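Home Food Homes Travel Subscribe

Wallpaper, and why I can't stop

I blame my nan's hallway. It had brown and orange paper with a bit of a sheen to it, and I used to run my fingernail along the joins until I got caught. I've been mad for the stuff ever since, and I've now papered six rooms across three rentals and one very patient house in Eston (my favourite colour was green for most of them, sorry to everyone).

The bug bit again in June, when I drove 400 kilometres to Fullau for a mill clearance and came home with seven rolls of a discontinued Bednárik print – no plan, no room, no regrets!

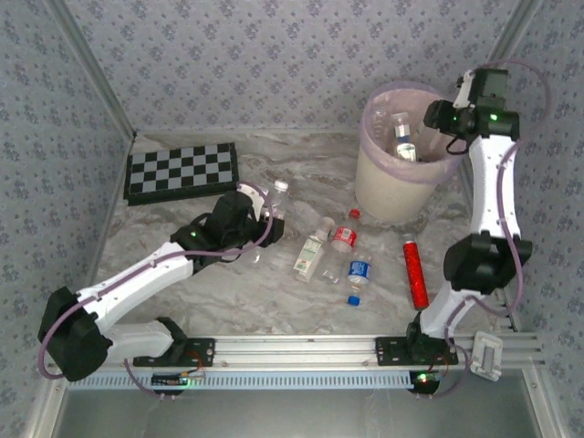

Small purple-blue sprigs on pale grey-lavender, with marble pattern underfoot.

Little florals are the ones I'd hand to a nervous beginner. A big pattern shows every wonky join, but a tight little sprig forgives you heaps, and you can patch a corner from an offcut without anyone being the wiser. Mine went up in the laundry with a tub of Londer paste, a borrowed trestle and far too many cups of tea. I did hang one length upside down. It's behind the dryer and it's staying there.

Next is the spare room, if I can settle on a blue.

We use cookies to improve your visit. Accept Manage settings

Related
Paint or paper for a dark hallway?
Lino is back and I'm thrilled
How to strip a wall without crying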